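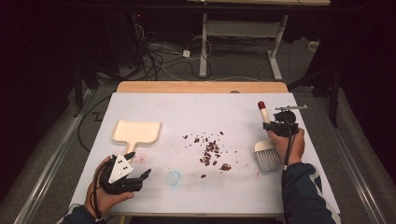
Red beans still hard after two hours – old beans or hard water?

71 comments · 20 shares

elif_naz_o
Good evening to all. I moved in November from a city with very soft water to Colico, which is a small town in the hills, and since then my dried red kidney beans do not become soft. I soak them overnight, I change the water, I boil them strongly for ten minutes and then I simmer. In my old apartment they were ready in a little more than one hour. Now after two hours the skin is wrinkled and the inside is like chalk.

I buy them from the open sacks at Tirkden, the shop near the station. The owner tells me they are from this year, but of course he would tell me so. My neighbor says it is the water. Which one should I suspect first? I would prefer not to buy a pressure cooker, because my kitchen has two shelves and both are full.

Elif Naz Öztürkmen

marrowfat
Water. I lived in a hard water town for years and the kettle looked like the inside of a cave. Calcium holds the bean together, so to speak. Put a small pinch of baking soda in the soaking water, a quarter teaspoon for a pound of beans, and drain it before you cook. Not more, or they taste of soap.

Okano
I do not agree with marrowfat, or not completely. Hard water makes the beans slower, but chalk in the middle after an overnight soak sounds to me like old beans. Beans that were kept in a warm place for a long time go hard in a way that no soaking repairs. An open sack near a sunny shop window is a very good method to ruin beans.

Before you do anything, buy one packet with a date on it and cook it in the same water. If the packet is soft in the usual time, you have your answer.

marrowfat
She has bought from the shop once or twice, and she has changed the water completely. Why blame the shop?

Okano
Because the beans also changed when she moved. Two things changed at the same time, so we cannot know from the chair.

elif_naz_o
Okano is right that I changed both. In my old city I bought them in packets. I did not think of this, I am a little ashamed.

tin_lid_fan
Do you put tomato in at the start? Or lemon, or vinegar? Anything sour keeps them firm. My mother-in-law blamed the water for half her life and it was the tomatoes.

elif_naz_o
No tomato before the beans are soft. Only onion and one bay leaf. I also do not add salt until the end.

Fan
The salt rule is an old belief, you can forget it. I salt the soaking water, one tablespoon for two quarts, and the skins come out softer and they split less. Try it once and compare.

marrowfat
I have tried it. I noticed no difference in the skins and my chili was too salty.

Fan
Did you rinse them after?

marrowfat
I will not answer this question.

grata_verde
Please, whichever of you is right, do not put them in a slow cooker on low as a solution. Red kidney beans need a real boil first, the original poster does this already and it is good. A slow cooker on low may not become hot enough and you can be quite sick from them. I write this in every bean thread and I will continue.

elif_naz_o
Thank you, I did not know about the slow cooker – I was in fact thinking to borrow one.

I have now made the comparison of Okano. On Thursday I cooked two small pots side by side, both with tap water and no soda. The packet beans were soft in one hour and twenty minutes. The Tirkden beans were not soft when I went to bed. So it is the beans, although perhaps the water takes a little time too.

Okano
Then the shop owner owes you one kilo.

marrowfat
One hour and twenty is still longer than "a little more than one hour". I keep my soda.

elif_naz_o
You may keep it. I will try the salt of Fan next, with the packet beans, and rinse them. Does somebody know what can be done with the old ones? I have still a big jar.

tin_lid_fan
Blind baking. They are excellent weights for pie crust and they can be used again for years.

Share this thread · 2433 shares on this board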